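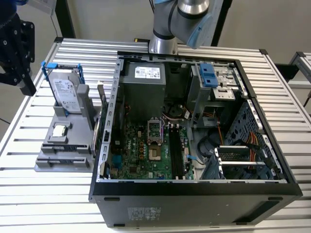 Rillunis Disassembly Cell
Workplace equipment for the recovery of parts from desktop computers

Overview

The Rillunis Disassembly Cell is a work station for refurbishment centres, repair workshops and public sector stores that take in used desktop computers. It combines a slatted aluminium table, robot arms and a shaped parts holder, and is supplied by Žukauskas together with installation, staff training and a service agreement.

The cell is intended for sites where the same few models of office computer arrive in large batches. It takes over the repeated part of the work, in which drives, processors, memory and expansion cards are removed from an opened case and set down in a fixed order. Grading, fault finding, data handling and all decisions about what is kept remain with the staff of the site.

How the work is divided

An operator opens the computer, removes the side panel and lays the case on its side on the table with the interior facing up. The operator then selects the model from the list on the control screen and closes the access gate. The cell does not start until the gate is closed and the operator has confirmed the model.

Parts are taken out in the order stored for that model. Hard drives that sit in a plastic caddy are lifted out with the caddy in place and stood upright in the holder. The processor is set in a lower recess after the retention lever has been raised. Expansion cards may be placed against the side of the tray where the holder has no slot of a suitable size.

Where the cell meets a part it cannot release within the permitted force, it stops, moves clear of the case and shows a message. The operator may finish the step by hand or set the computer aside. No attempt is repeated without the operator's approval.

Power supply units are not opened by the cell under any circumstances. Their removal is carried out by trained staff in line with the rules of the site.

Parts holder

The holder is a moulded grey plastic tray with raised stands and recessed compartments. It is made to suit the parts most often recovered from desktop computers, including 3.5-inch hard drives and processors. Full trays are exchanged by hand. Spare holders may be ordered separately, and sites handling more than one family of computer are advised to keep a set for each.

Holders should be wiped with a dry cloth at the end of each shift. Solvents should not be used.

What changes for staff

Žukauskas asks every customer to discuss the cell with the staff concerned before an order is placed. Experience at the Venimitz refurbishment centre, where the cell has been in daily use since it was commissioned, has shaped the advice given in this section.

Before the change, each bench worker at Venimitz opened, emptied and sorted computers from start to finish. The post of bench worker has been kept, and its duties have been rewritten. Staff now prepare cases for the cell, inspect recovered parts, carry out testing and deal with the machines that the cell has set aside. Time spent with a screwdriver in the hand has fallen. Time spent at a test station and in front of a screen has risen, and the centre has altered its break pattern to reflect this.

Hằng Doãn, Head of Operations at Venimitz, has provided the following statement: "The first weeks were slower than our old method, and we had to tell our clients so. Staff were concerned that their knowledge of the machines would no longer be wanted. We have found that the difficult cases, such as bent sockets, seized caddies and drives fixed with the wrong screws, now make up a larger share of the working day. We have therefore regraded two posts and are reviewing a third."

Certain matters remain open at the site. Staff have asked for the stop message to be made louder when the extraction fans are running, and for greater freedom in choosing the order in which batches are processed. The first request has been met by a revised sounder, fitted to all new cells. The second is under discussion with the staff side.

Training

Training is given at the customer's own premises and lasts 8 hours for each operator, normally divided between two shifts. It covers safe loading, model selection, the clearing of stops, the exchange of holders and the daily checks. A further course is available for supervisors who will add new computer models to the list.

Training is led by Đạt Đồng, Senior Applications Engineer. Customers are asked to release staff from other duties for the full length of the course. Operators who have not completed it are not permitted to work at the cell alone.

Stored models and batch size

The cell is delivered with stored instructions for 200 desktop models. New models may be added by a trained supervisor using a sample computer, which should be complete and undamaged. The cell is suited to batches of 300 computers or more of a single model. Smaller batches may be processed, although the time taken to change over should be considered before they are scheduled.

Site requirements

A level floor and a clear space of 600 mm on each open side of the table are required for access and cleaning. The table sections are bolted together on site and may be extended. Lighting should be even, and direct sunlight on the table should be avoided. Static protection, including wrist straps for operators, is to be provided by the customer.

Service

A service visit is included twice a year under the standard agreement. Gripper pads are treated as wearing parts and are charged separately. Operators should report any change in the sound or movement of an arm to their supervisor and should not attempt to adjust the joints.

Related equipment

Grerkik Test Bench, for the checking of recovered drives and memory
Grerkik Tray Trolley, for the movement of full holders between stations
Rillunis Holder Set, available in grey only

Enquiries

Requests for a site survey should state the number of shifts worked, the main computer models received and the name of a staff representative who may be contacted during the survey. Prices are given on application.

Page last revised: Monday, June 21, 2021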